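Read the Stastonell good practice guide for shared-space arms over lunch. 13 pages, and the word "success" is never defined once.

Section 2 wants 200 logged attempts per task before you publish a rate. Fine. Attempts at what, ending when? 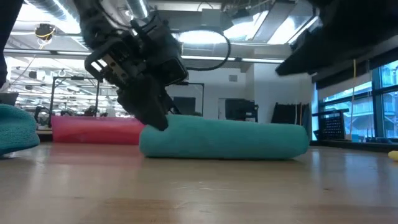 My gripe is with the pass criteria. "Item is rolled" gets a tick or a cross and that's your lot. Take the teal towel in the middle, with a small loose corner at the right end. Tick or cross? Two labs will score it differently and both will claim they followed the guide.

Razia Hayat raised this in the October draft comments. The reply was "left to the operator's judgement". So why have a standard?

Dramani quote 2,912 runs on their page. Lovely big number. I'd swap it for one paragraph on what they counted as a fail.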